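Ticket 1740 - Movero gripper kit - drops part during lift, then stops with "grip lost"
Status: Open, waiting on customer
Product: Movero two-finger kit with wrist camera, on trial
Supplier: Flillovo support desk

First message

Hello all, me again. We've got the Movero kit on a trial from you, and for the most part I'm enjoying it (the setup screens are miles better than the Trarno one we had before, and I got it moving the same afternoon the crate came). But I've hit a problem I can't shift and I'd love some help before I have to give it back.

The job is dead simple. Pick a small panel part out of a shallow plate, carry it over to a lidded box, put it down next to the box. Then the same again, all day. With the plastic test blocks that come in the kit it does this beautifully. With our real parts it closes, starts to lift, and somewhere in the first bit of the lift it gives up with "grip lost" and parks itself. Sometimes the part is back in the plate, sometimes it's on the table.

Settings as they stand:
Grip force: 600 on your slider
Speed: the default one from the quick start
Software: whatever it updated itself to in August
Fingers: the plain ones, as delivered

I did the restart, I did the "forget and re-teach" routine, and I wiped the fingers down in case they'd picked up grease. No change from any of it.

Update, same day, 11.20

Your desk asked me to run the log export and tell you which number comes up next to the fault. It's 569. I looked in the manual and 569 says "object width changed during hold", and I must say that got me thinking, as our part isn't the same width all the way along. It has a green cap, then a threaded middle, then a chunky white block at the bottom where the wires go on, with metal tabs poking out. If the fingers close on the thread and slide down to the block, of course the width changes!

You also asked how the part sits in the plate when the arm comes over. Mostly it's lying on its side, close to the rim.

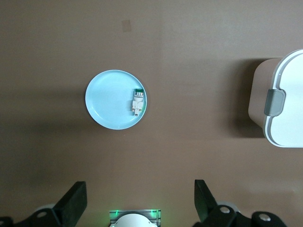 Wrist camera view over the plate, switch on the right-hand side of it, lidded box further right.

So my questions on that. Is the part too near the rim for the plain fingers? I wondered whether a finger might be touching the plate before it has properly closed. The rim is only slightly raised, but it doesn't take much. The kit's own planner says the pick is fine and gives it a green tick, for what that's worth.

Also, there are two little green lights down by the fingers and the manual I've got doesn't mention them. Do they mean ready, or holding, or just that there's power? If they're meant to change when it loses the part, I've not seen them do it, but then I'm usually looking at the part.

Update, 14.05

Right, I've worked through the list you sent. I'll put it all down in order so it's in one place.

Moved the part to the middle of the plate by hand. Better! Most of the lifts went through, though I still had 2 faults, both 569.

Turned the grip force down a fair way. Worse. It let go almost as soon as it left the plate. Put it back to 600.

Slowed the lift to the lowest setting. Hard to say. It felt calmer but it still faulted, only later on, which is a bit annoying as you think it's got away with it.

Took the plate away and put the part straight on the table. It didn't fault at all in the time I gave it. I'd have left it running longer but I needed the bench.

Re-taught the grab point, up near the cap and well clear of the white block. This is the one that helped most. With the new grab point and the plate back in, I only get the fault when the part is up against the rim again.

So to my eye it's two things on top of each other: the grab point it picks for itself is too low down, and the rim gets in the way when the part has rolled to the side. I could be wrong about the second one. I haven't got a good look at the fingers from the side while they close, and the camera on the wrist only gives me the view from on top.

Update, 15.40

Thanks for the quick answer on the grab point. I've saved mine as a named one, and it does keep it after a restart, so that bit's sorted as far as I'm concerned. It would be nice if the automatic one could be told "not the bottom third" or something of that sort, so please pass that on to whoever looks after it.

On the narrow fingers: yes please, I'd like to try the Byun set you mentioned, if they really do bolt straight on to the same brackets. Could you check whether the camera needs setting up again after swapping? It took me ages the first time and I'd like to know what I'm in for.

I don't want to swap the plate for a flat tray unless there's no other way. The plates are what the parts come to us on from the next bench, and if I have to tip them out by hand first then I might as well do the whole job by hand.

Still open from my side:
- the Byun fingers, and whether they count as part of the trial or get billed
- what the two green lights mean
- whether 569 can be set to retry once before it parks the arm

Could you leave the ticket open until I've had the fingers on? I'll run it with the part against the rim on purpose and send you the log.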